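Ticket: Hot water drops out at the second floor sink
Building: Endon, east side
Status: Open

Wednesday. The Skaden heater was set to 65 and the display says it's holding. I don't trust the display. Hot water at the sink runs for 2 minutes, then goes lukewarm. Support blames "heavy use," which would be more convincing if it didn't happen at 7 a.m.

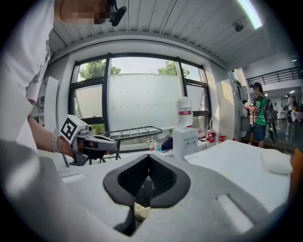 Is the mixing valve stuck?
Possibly, but a stuck valve would usually give bad water from the start, and ours begins fine.

Sachdeva swapped the valve cartridge anyway. Same result. They also flushed the tank and billed for it – I'd like to know what that was meant to prove. 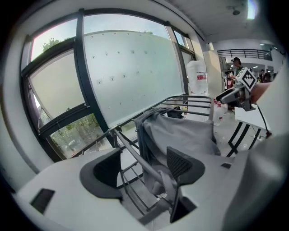
Metal drying rack.

Next theory is the dip tube. Imier quoted up to 2,000 for a new heater before anyone had opened the old one. Declined. Asked for the tube to be pulled and checked first. Waited 15 days for a reply.
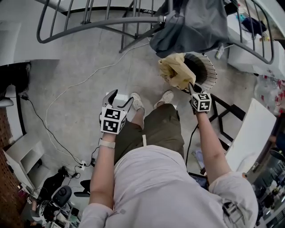
Sachdeva answered that the tube can be checked in one visit, with the water off all morning. Booked. Leaving this open until I see the part.

Comments (2)

Same heater, same story. It was the dip tube.

Check for a crossover at the shower first – cheaper.

14 shares
Contact | Copyright Endon | Back to top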